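Unit 3 notes: the Tadik bench kit

Course: Intro to Automation, Loltthorpe Technical
Notes by Kirstin Menzies, revised February

Read this before your first bench session. The second half of the unit is a written review of the kit, so keep your own notes as you go.

## What Tadik sells

Tadik offers the kit in two versions. The Basic version has printed marker sheets and a set of tagged objects, and you bring your own arm. The Full version adds the arm mount, the border rails and a year of support through Dalen, the reseller. We have the Full version. The printed manual is 266 pages. You need chapters 2 and 3 only.

The software is called Memness. It finds the square markers in the camera view and works out the position and angle of each tagged object. It does not plan grasps. That part is yours.

## Points to cover in your review

- **Setup time.** Start at power-on and stop at the first good pose reading.
- **Marker loss.** Note when a tag drops out. Steep angles and glare are the usual causes.
- **Object shape.** Compare a simple shape with one that has a neck or a ledge.
- **Support.** Hülya Bilgin has the Dalen login. Send questions through her so we don't open the same ticket twice.

Last year's group logged 506 grasp attempts. Archie Lennox put them in one spreadsheet on the course drive. Column F is in millimeters, although the header says centimeters.

## Bench layout

Put the marker sheet flat on the table within reach of the gripper. Stand objects upright with at least one tag facing the camera. Keep cables away from the sheet.
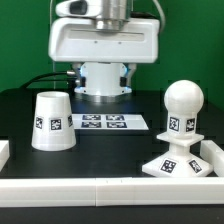

*Fig. 2. Arm over the bench, with the marker sheet, tagged cup and tagged pawn.*

The cup has its narrow end up, so the sides slope outward toward the table. Think about where the fingers should close before you write any code. With the pawn, choose between the ball and the neck, and say why in your review.

Drafts go to Shireen Mnguni by 4 p.m. on the hand-in day. Two pages, plus your log.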